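Progress report to the Calloway Fund
Nellow Repair and Reuse Workshop, second period

Prepared by Hala Shawky, project coordinator

Dear colleagues,

I send you the report for the months from January to May. The plan we agreed with you had three parts: the toy and small wheels bench, the evening classes, and the lending shelf. Two of them are going as planned and one is late, and I explain it below.

The toy bench opened in the second week of January. Families bring strollers, scooters, pull carts and toy trucks, and most of the faults are in the wheels or in the axle. We learned quickly that the old spare parts we had collected were of too many sizes. In March we sorted them by the width of the hole, not by the outside size, and since then the search for a part takes much less time. The boxes have now printed labels and a small drawing for people who do not read English well.

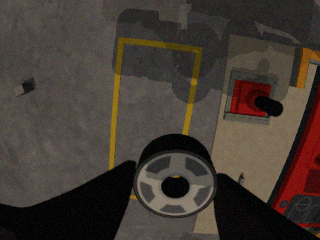

The evening classes are held from 6:30 p.m. in the back room of the Brallico building. We had planned 5 classes in this period and we gave all of them. In total 19 people finished the course and received the paper. Three persons left after the first evening, two of them because the hour was difficult with small children. For the next period we would like to try one class in the late morning, if you agree. It does not change the cost of the room.

The lending shelf is the part that is late. The supplier, Tekau, sent the hand tools in April, but the order was not complete and the torque wrenches are still missing. I have written to them twice. They promise delivery in June - I prefer not to give you a more exact time. The shelf is built and painted, and the lending cards are ready.

About the money: from the training line we have 1,000 dollars not used, as one teacher worked without fee. We ask your permission to move this sum to spare parts, where we are near the limit. The bearings have become more expensive than in our first budget, and the rubber too.

For the next period we plan 8 classes, the opening of the lending shelf, and a short guide in two languages on how to check a wheel before riding. The text of the guide is written, but the translation must still be corrected.

The table of expenses and the attendance sheets are attached. Please tell me if the form of the table is good for you, I can still change it.

With kind regards,
Hala Shawky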